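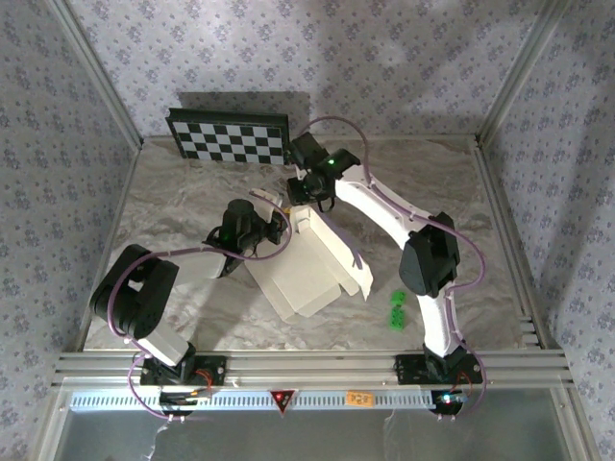
The Nellora two-arm kit comes with a good manual for the electrical side, but the chapter about the first working task is only one page long, and I think many buyers will stop there. I have used the kit for 3 months and I want to describe how I set up a simple packing task with it, from the cable routing to the first saved program. The task is to put small toy bricks into an open box. I chose bright green bricks and a thin white box on the marble-patterned table top, so that the colours are easy to separate. You can follow the same steps with other small parts.

What you need

The kit with both arms on the front rail
The checkerboard board for calibration
A light box with folding flaps
A few studded bricks, all of one colour
Cable clips (a bag is included, but buy more)

Step 1. Route the cables

Do this before you switch on anything. Start at the base and follow the arm upwards, past the elbow joint, along the forearm and over the wrist. Leave a generous loop at the wrist. My first loop was too short, and the gripper could not turn fully without pulling on the plug. Fix the cable with clips on the straight parts only and leave it free where the arm bends. Then move each joint slowly by hand to both ends of its travel and watch the cable all the time.

Step 2. Place the calibration board

Lean the board against the rear wall, where both arms can work without touching it. It must not move during calibration. If it slides, put a little removable putty under the lower edge. Open the Tanguy software, choose "New cell" and run the routine for the left arm first, then for the right. If the software gives error 2406, the board is not completely visible to the camera. Move the arms back and start the routine again.

Step 3. Teach the positions

Put the box in the middle and open all the flaps wide. A flap which stands half up is the most common cause of a collision, in my experience. For each arm, save 4 positions:

Rest, with the gripper well above the table
Above the brick
At the brick, with the fingers open
Above the box

Keep the bricks to one side of the box, with enough space between them for the fingers. Name the positions clearly -- "pos7" will mean nothing to you next week.

Step 4. Run slowly

Set the speed to the lowest value and let one arm work while the other stays at rest. Keep the front panel closed and one hand near the stop button. When the first arm has done the whole sequence without a problem, test the second one in the same way. Only then let them work in turns, and save the program under a new name.

Is the kit worth buying?

For a school or a small workshop, I would say yes. The arms are quiet and the software is clear, although the English translation is strange in some menus. I would like longer cables and a better bag of clips. Ginette Jacquet answered my two questions to the support desk very politely, and she told me that a longer manual is planned for September.

Text by Abbas Nazari, last changed 2019-07-05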